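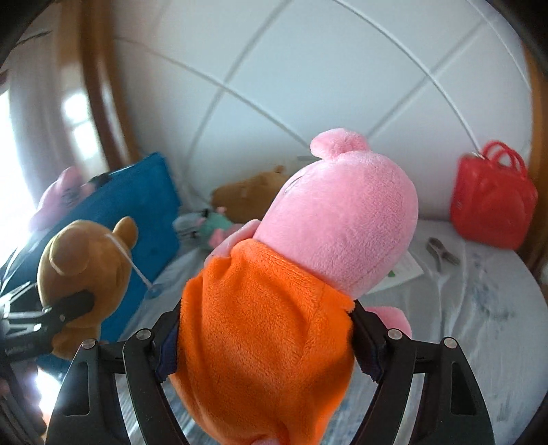 The pig in its orange fleece, with a brown teddy bear to the left.

Soft toys wanted for the Erdale toy table

The toy table is back in July and we are collecting from now until the end of June. Last year it raised £2,104 for the playroom, and 123 toys went to new homes.

Please check seams and eyes before you hand anything in. Fleece and plush can go through a cool wash in a pillowcase and should be left to dry fully. Outfits are welcome if they stay on. We can't take toys with batteries sewn inside.

Nyokabi Massawe will be at the side door of Siriwardena Hall from 9 am each morning except Sundays. Large bags are best dropped off before noon. Tharushi Seneviratne is doing the pricing again and most small toys will be 50p. If you have spare boxes with lids, she could use five more.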